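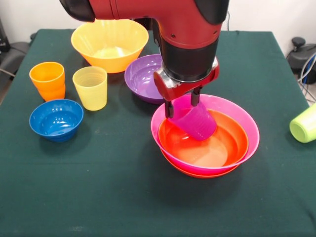
Abertura. O tema é a arrumação de loiça de plástico por encaixe: que peças entram umas nas outras e quanto espaço se poupa. A regra do manual Cloteditz é simples - taças primeiro, copos depois. Na mesa de pano verde, a taça vermelho-alaranjada já está dentro da cor-de-rosa, e o copo magenta entra inclinado, ainda sem tocar no fundo. Lembrar que a inclinação facilita a entrada.

Passar ao armário da Bulletti. Prateleira útil de 315 mm, 14 peças por módulo. Não ler a tabela toda.

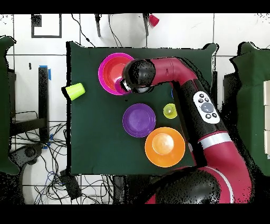 Critério de separação. A cor não serve para ordenar; contam o diâmetro do bordo e a conicidade da parede. Um prato raso, como o roxo, fica fora da pilha e vai para a base do módulo. Copos deitados, caso do verde-lima à esquerda, endireitam-se antes de encaixar. Referir a norma interna Julus: no máximo 4 peças por pilha.

Ponto de discussão: o encaixe apertado. Duas taças de perfil semelhante podem prender por vácuo se forem guardadas húmidas.

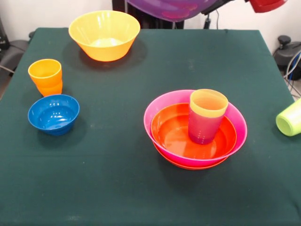 O ensaio Ezzat, feito em julho, correu 3000 ciclos de encaixe e separação. Desgaste concentrado no bordo, fundo sem alteração mensurável. Mostrar o gráfico e deixar dois minutos para perguntas sobre o método. Se perguntarem por vidro - fora do âmbito.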